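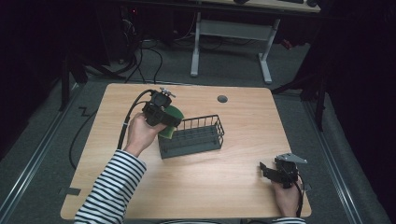 Hand-held pair at the near table, green round piece in the left jaws over the wire basket.

July, Flemedby cell, morning

Left gripper: jaws closing late again. Opened the housing, cleaned the slide, reseated the cable plug at the back. Mount screws on top were loose, tightened all 3. Right gripper OK, not opened.

Jaw travel after reassembly 90 mm left, 90 mm right. Encoder zero on left was off by 11 counts, rewritten and saved as offset file 707.

Left cable still hangs over the table side and pulls on the wrist at full reach. Viera Rusnák wants it routed overhead. Need a longer lead from Flireck first.

Silvia Zeman: please recheck left zero before the next basket run.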